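October 10, 2026

Up early for the last picking day at Gretholm. Marijke wanted to wait until Monday for the upper rows, but Kristof tasted the grapes again and said no, the skins are ready. So we picked. My back is not thankful.

We filled 38 crates before lunch. The small press made its strange noise again, and Evelien stopped it two times to clean the filter. I wrote all the weights in the book, 967 kilos in total. I had hoped for 1,000.

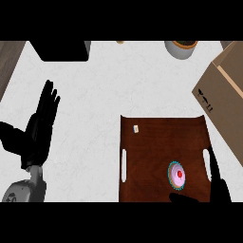 In the afternoon I washed the tanks with Marloes. She thinks the white will be thin this year – I do not agree, but I kept quiet. We will taste it together in December. Tomorrow I must call for new corks.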